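Gradbridge
@gradbridge

1/ Our magnesium glycinate is back in stock. 300 capsules per jar, same formula as before. Posting the answers to the questions we get most in one thread.

2/ How much is in it: 274 mg of elemental magnesium per two-capsule serving. The label on the old jar listed the weight of the whole compound, and that confused people. The new label lists both. 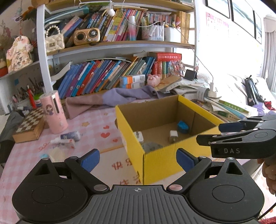

3/ Take it with food. Most customers tell us they prefer the evening. If it upsets your stomach, drop to one capsule for 5 days and then go back up.

4/ Check with your doctor or pharmacist first if you have kidney problems, are pregnant, or take antibiotics or thyroid medicine. It is a food supplement and does not treat anxiety or any other condition.

5/ Other ingredients are rice flour and a vegetable capsule. No gelatin, no added sugar, no dyes.
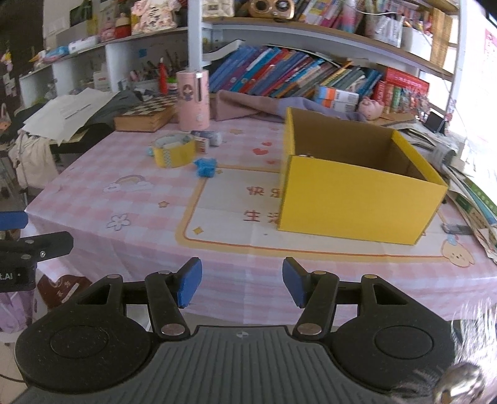

6/ SHIPPING
We made 4,000 jars in this batch. Orders in before 2 p.m. go out the same day. Grullska and Barkis stores will have it on the shelf in April. Dubey will carry the small jar only.

7/ Jars from the last batch are still good until the date printed on the bottom. Keep the lid tight and store them out of the bathroom. #magnesium #sleep #supplements

More from Gradbridge
Zinc lozenges: new lemon flavor
Why we stopped selling the sleep spray
Vitamin D drops, how to measure a dose
Returns and opened jars

Contact | Shipping | © Gradbridge | Back to top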